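Torholm发布Jerton家用空塑料瓶分拣规范第二版

新增透明瓶与不透明瓶分流条款，6月起在Tuhiwai片区执行

Tuhiwai讯　包装回收服务商Torholm今日发布Jerton家用空塑料瓶分拣规范第二版。规范适用于住户在室内完成的空瓶整理、分组和装袋，覆盖饮料瓶、洗护用品瓶、清洁剂瓶等常见家用塑料瓶。金属罐、玻璃瓶和复合纸盒仍按原有办法投放，不在本次修订范围内。

第一版规范只按瓶体用途分类，住户需要先判断瓶内原来装的是食品还是日化产品。试行期间，Tuhiwai片区的40户住户提交了分拣记录。记录显示，错投集中在标签已经撕掉或印刷磨损的瓶子上，这类瓶子的用途很难从外观辨认。第二版因此改用瓶体外观作为第一级判据，用途降为第二级。

主要修订内容

一、透光性。瓶体分为透明和不透明两组。能够隔着瓶壁看清对侧物品轮廓的归入透明组，其余归入不透明组。仅局部透光的白色瓶、乳色瓶一律按不透明处理，不再设置“半透明”中间项。判断时应选择瓶身没有标签和印刷的部位，并避开瓶底，瓶底壁厚较大，透光程度与瓶身有差异。

二、标签与印刷。套标和纸质标签应尽量取下，与瓶体分开投放。直接印在瓶体上的图案和文字无需处理，不得用刀片刮除。标签残胶面积不超过标签原面积一半的，可以直接装袋。

三、模具标记。瓶底或瓶肩处的凸起字符、合模线属于成型痕迹，不作为分组依据。若瓶底有可辨认的树脂识别代码，可用于核对，但代码缺失或模糊的瓶子不得因此拒收。

四、瓶盖与泵头。螺旋盖旋回瓶口后一并投放。泵头、喷头及内含金属弹簧的部件须拆下，放入附件小袋。附件小袋每户每次限用2只，超出部分留待下次收运。

五、余液。倒置瓶体至不再连续滴落即可，不要求擦干。油类和浓缩清洁剂瓶应先以少量清水摇洗一次。盛装过农药、机油或溶剂的瓶子不得进入本流程。

六、压扁。透明瓶可以沿瓶身轴向压扁，不透明的厚壁瓶保持原形。厚壁瓶强行压扁后容易在瓶肩处开裂，形成锐边，划破收集袋。

室内摆放方法

规范附录给出了推荐的整理步骤。住户可在任意平整表面上铺一层织物，将待分拣的瓶子横放，瓶底朝向操作者，瓶口朝外。这样摆放时，瓶底代码便于逐个查看，瓶口残液也不会流向操作者一侧。不透明瓶单独取出，置于另一侧。透明瓶全部装袋后，再处理不透明瓶。

织物的作用是限制圆形瓶体滚动并吸收少量残液，旧床单、旧毛巾均可，厚度不作规定。光滑的硬质台面也可以使用，但应在外沿放置挡条。整理完毕后，织物单独清洗。

收集袋规格

配套收集袋由Prundard供应，容积为52升，分为透明组用袋和不透明组用袋，以袋口束带颜色区分。袋体上印有简图，列出9种常见瓶形及其对应分组。瓶形不在简图中的，按透光性条款自行判断。装袋高度以束带能够完全收紧为准，不得在袋口外露出瓶颈。

第一版收集袋在库存用尽前仍可使用，住户须在袋外标签上勾选组别。未勾选的袋子按不透明组收运，在分拣站内重新检查。

Torholm技术主管Shagufta Sandhu表示：“第一级判据必须在光线一般的室内也能使用，并且不依赖标签。透光性满足这两个条件。局部透光的白色瓶争议最多，我们把它固定在不透明组，代价是分拣站要多做一次复检，这部分工作量已经计入排班。”

Prundard产品经理Cameron Katene表示，束带颜色在两种袋子上保持较大的明度差，便于色觉异常的住户区分。袋体材料与第一版相同，封口强度没有调整。

执行安排

Tuhiwai片区自6月起按第二版收运。收运频次和投放点位置不变，袋子应在上午7时前放到投放点。首月内，分组错误的袋子照常收走，并在投放点留下提示卡，注明涉及的条款编号。首月之后，同一户连续出现同类错误的，由片区联络人Glenys Pomare上门说明。

规范全文、瓶形简图和附件小袋使用说明可在Tuhiwai片区服务点领取，也可向Torholm索取电子版。集体宿舍、短租公寓等需要成批领取收集袋的单位，应提前登记每月预计用量。

关于Torholm

Torholm从事家用包装物的收运、分拣和规范编制，业务包括住户分拣培训、分拣站运营以及收集容器选型。Jerton为其家用塑料瓶分拣规范的项目名称。

媒体联系人：Notburga Schnyder，Torholm对外联络部

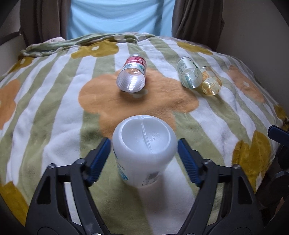 图：白色不透明塑料瓶与横放的透明空瓶。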